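Equipment Planning Officer (Robotics and Automation)

Fluvonham Technical Centre, Grolville
Fixed term, 37 hours a week
Posted: May 9, 2026

Fluvonham Technical Centre is looking for someone to plan and manage the buying of equipment for its robotics floor. The post is new. Until now, orders have been raised by whichever team needed the item, and the centre has reached the size where that no longer works well. We want one person to hold the equipment budget, know what we own, and tell us in good time what needs replacing.

The post is based at our Grolville site, with regular travel to the smaller workshop at Dunmore. You would report to the head of operations.

About the work

The centre runs short projects for manufacturers who want to find out whether a handling or sorting task can be automated before they spend money on a full line. Most of our work is done with small arms, grippers and the fittings that go with them. Projects usually last from a few weeks to a few months, and the equipment moves from one to the next.

That makes planning harder than it sounds. An arm is bought once and stays on the register for years. Cables, gripper fingers, mats and fixings are bought in small amounts all the time, and over a year they take up a large share of the money. At present the register holds 399 items. It is fairly complete for the large equipment and poor for the small parts.
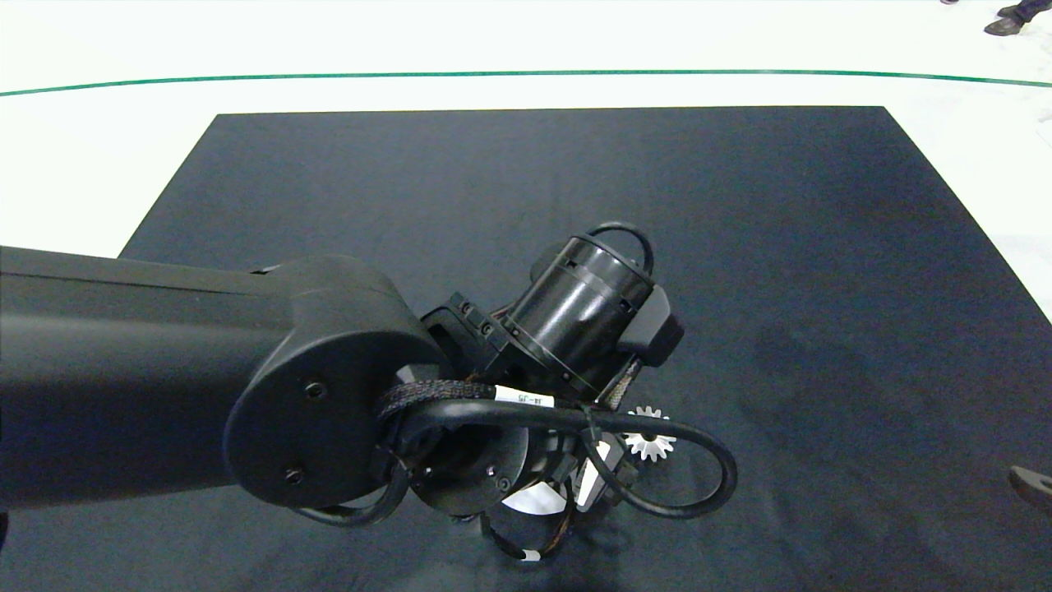 Arm, gripper and cabling over the floor mat, with a small white gear beside the gripper fingers.

The first large task will be the replacement plan. Part of our present stock is due to be retired, and we need a costed list, with options, ready for the budget round in January. The list should cover the price of the equipment and also the things that tend to be left out: delivery, mounting, spare parts, training, safety checks, and the time lost while a new machine is being set up.

You will also take over our stock system, Simetetti, which was built for us and is used at both sites. It works, but the records in it are uneven. Some parts are entered under two names and some have no supplier against them.

What you will do

Keep the equipment register up to date at Grolville and Dunmore.

Draw up the yearly equipment budget and report on spending against it every month.

Talk to project teams before a project starts, find out what they need, and check whether we already have it.

Get quotes, compare them on whole-life cost, and write short papers recommending what to buy, hire or repair.

Raise orders, follow up late deliveries and check invoices against what arrived.

Set minimum stock levels for cables, gripper fingers and other parts that wear.

Keep a calendar of service dates, warranty end dates and licence renewals.

Arrange the sale, return or disposal of equipment we no longer use.

You will not be asked to program or repair the robots. We have 11 technical staff who do that. You will need to understand what they are asking for, and be willing to go on to the floor and look at the equipment with them — a good deal of the job is done standing next to a machine with a parts list.

What we are looking for

You must have:

Experience of buying or budgeting for technical equipment. This could be in a workshop, laboratory, factory, hospital, college or similar setting.

Good spreadsheet skills, including building a cost plan that other people can read and change.

Experience of getting and comparing quotes from suppliers.

Clear written English. Our purchase papers are kept to two pages.

The ability to say no to a request and explain the decision.

It would help if you have:

Worked with robot arms, machine tools or other automated equipment.

Used a stock or asset system of any kind.

Dealt with equipment ordered from overseas, including import paperwork.

A purchasing or accounting qualification, finished or in progress.

We do not ask for a degree. If you have done this kind of work under another job title, please apply and tell us what the work was.

Terms

The contract is for 4 years in the first instance, with a six-month probation period. Hours can be spread over the week by agreement, and we will consider a job share if both people can attend a weekly handover at Grolville. Some work can be done from home once you have settled in. Stock checks and deliveries need you on site.

Travel between Grolville and Dunmore is paid. A driving licence is useful but not required, as there is a pool van with a driver for moving equipment. Safety shoes and any other protective clothing are supplied.

Pay is on the centre's officer scale and depends on experience. The scale is sent out with the application pack. Holiday and pension details are in the same pack.

How to apply

Ask the Grolville office for the application pack, either by post or through the contact form on the Fluvonham website. Please return the form with a covering letter of no more than two pages. In the letter, describe one piece of equipment you planned for or bought. Tell us what it was for, how you worked out the full cost, and what you would do differently if you bought it again. We are happy to read about a purchase that went wrong.

Please do not send a CV in place of the form. The form is used to shortlist, and the people scoring it will not see your name.

Shortlisted applicants will be invited to Grolville for half a day. The visit includes a tour of the floor, an interview, and a short exercise in which you will be given three quotes for the same gripper and asked to write a recommendation. You may use a spreadsheet or work on paper. Questions for the interview will be sent to you beforehand.

If you need any changes made to the form, the visit or the exercise, tell the office when you ask for the pack. The floor and the offices at Grolville are on one level. Dunmore has a ramp at the rear entrance and no lift to the upper store, and we can arrange for stock from the upper store to be brought down.

The closing date is printed on the front of the application pack. Forms that arrive after that date will not be considered.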